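In defence of the small box of blocks

My sister-in-law Kinga Nyitrai bought my grandson a tub of building pieces for his birthday, and the lid promised 845 of them. I love Kinga dearly, and it was a generous present, but by dinnertime the tub was upside down on the rug and the boy was out in the yard with a stick. I have been thinking about that stick ever since.

When I was small in Kullville we had one tin of blocks between four children. It was an old biscuit tin with a dent in the side, and the blocks had lost most of their paint before I ever came along. We knew every one of them. There was a fat one we called the Mayor, and when the Mayor went down the back of the stove in January there was real grief in our house until my father fished him out with a coat hanger.

My neighbour Ottó Farkas tells me I am being sentimental, and he may well be right. He raised 6 children on whatever the church sale had going and says kids will play with anything. But I do think there's a difference between having plenty and having so much that you never learn the weight of any one piece in your hand. A big tub gets poured out. A small box gets unpacked, and the unpacking is half the fun – who goes where, who stands beside whom, which colour is allowed to be in charge today.
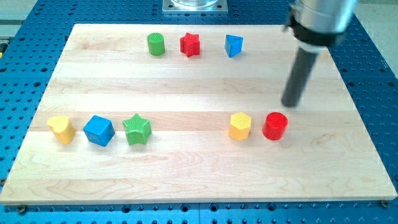

A small set also asks more of the person playing with it. Give a child hundreds of pieces and the box will usually tell them what to build; give them a handful and they have to make up the rest. I like a set where the shapes don't all match, too. A yellow heart and a blue cube on the same pale maple board as a couple of stars, one red and one green, will get a story going far sooner than a heap of identical bricks, and the bare wood left between them can be a river or a road or the whole Pacific.

So I have asked Kinga, as nicely as I know how, to keep it small next year. She said she'd think about it. In the meantime the tub is on top of my wardrobe, and I've put a dozen of its pieces in a biscuit tin by the back door, next to the stick.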